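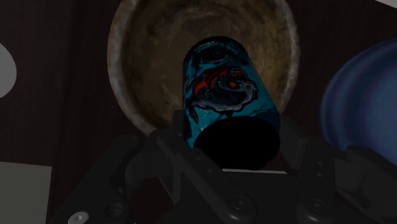
Simulated tabletop task: a gripper holding a drinks can, with a large round bowl behind it.

Call for participants: remote demonstrators for simulated handling tasks

The Joteo Laboratory at the Dekenness Institute invites applications from adults who would like to take part in a paid study on teaching robots by example. Participants will guide a simulated robot arm through short household tasks, and the recordings will be used to train a learning system. No experience of robotics or programming is required.

Background

The laboratory's Droltine project examines how many demonstrations a system needs before it can handle objects it has not met before, and how far the personal style of the demonstrator affects the result. The collection holds 1,909 accepted demonstrations to date, nearly all of them recorded by our own staff. We now wish to widen the range of people who contribute. Applications are particularly welcome from those who are left-handed, who are over sixty, or who seldom play computer games.

What participants will do

Each session is carried out on a computer at our premises in the Nyberg Building, using a hand-held controller. A written instruction appears on the screen, such as placing a can in a bowl or moving a plate to the other side of the table. The participant then carries out the task by moving the gripper, opening and closing it as needed. Objects, lighting and starting positions change between attempts, and some tables are deliberately crowded or dim.

Unsuccessful attempts are kept and labelled as such. Participants are asked to work at a comfortable pace and to correct a poor grasp in the way that seems natural to them — there is no score and no ranking. At the end of each task they will mark whether, in their view, the instruction was fulfilled.

Time and payment

The study consists of 6 sessions, each lasting about 2 hours with a break at the midpoint. Sessions begin at 9.30 or 14.00 and run throughout October. Payment is made at the institute's standard rate for study participants, and local travel costs are refunded on production of a ticket or receipt. Those who withdraw early will be paid for the sessions they have attended.

Who may apply

Applicants must be aged 18 or over, able to read short instructions in English, and able to use a hand-held controller with one or both hands. Glasses and contact lenses present no difficulty. Persons who have worked on the Droltine project in any capacity are not eligible. There are 106 places.

Data and consent

We record the movements of the controller, the simulated camera views and the participant's task ratings. No sound or video of participants is recorded. Demonstrations are stored under a number, and names are held separately for payment only. A participant may ask for their demonstrations to be removed at any point before the collection is closed.

How to apply

Please collect an application form from the Nyberg Building reception or request one by post from Stellan Rustad, Study Coordinator, Joteo Laboratory, Dekenness Institute. Applicants should state their preferred session time and any adjustments they require to the desk, chair or controller. All applicants will receive a written reply.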